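**Bench notebook, Monday, pm**

Carried on with the wall covering and storage for the bench enclosure. Tabletop left white.

Patterned sheet (Trerov, swirl print) is now up on left, back and right. Cut each panel 2 mm undersize on the width so it sits against the extrusion without buckling. The first right-hand panel was cut to the nominal figure and bowed at the middle; trimmed and refitted. Offcuts are rolled up under the window, labelled by side. Keep the long one.

The repeat does not match at the corners. Bontu Woldemariam asked whether it should. Left as is. The posts cover most of the join and a match would have cost another length of sheet.

Baskets:

- Back wall: black wire grid, on the horizontal rail, right of centre. Hangs level. Nothing assigned to it yet.
- Left post: black wire mesh, held with white zip ties. Tape goes in here. It tilts forward. Tried it with a 200 g weight in the bottom and the tilt did not increase. Would still prefer a proper bracket. Fikre list one for this profile, but the slot width needs checking before ordering.

Zip tie tails trimmed flush. The first batch (Omis, the narrow ones) slipped on the post when pulled by hand, so used the wider Vonow ties from drawer 21. Drawer 22 is now the narrow ones. Labels swapped to suit.
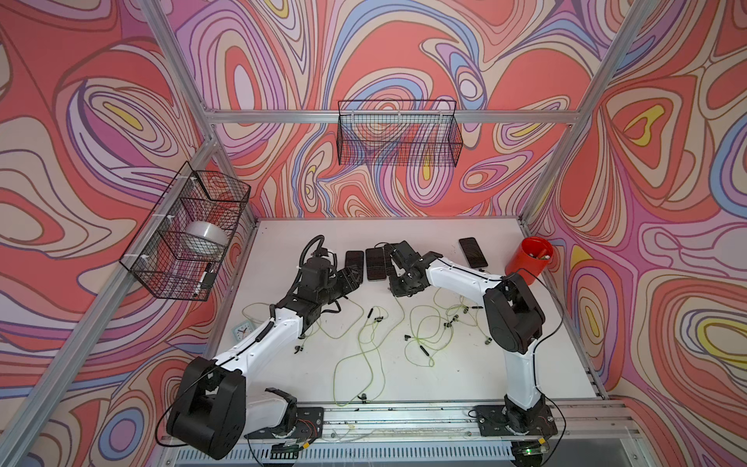
Phones go in a line near the back of the table. Spacing was set by eye and should be marked on the underside of a strip of tape once we agree it. Do not mark the tabletop directly; the ink from last time took solvent and more than one go to shift.

Outstanding:

- measure slot width, left post
- decide what the back basket is for
- wipe fingerprints off the right panel, lower half
- reorder wide ties, one bag

Sheet adhesive to be left overnight before anyone leans on the panels. Will check the top edges in the morning, left side first, as that one went up last.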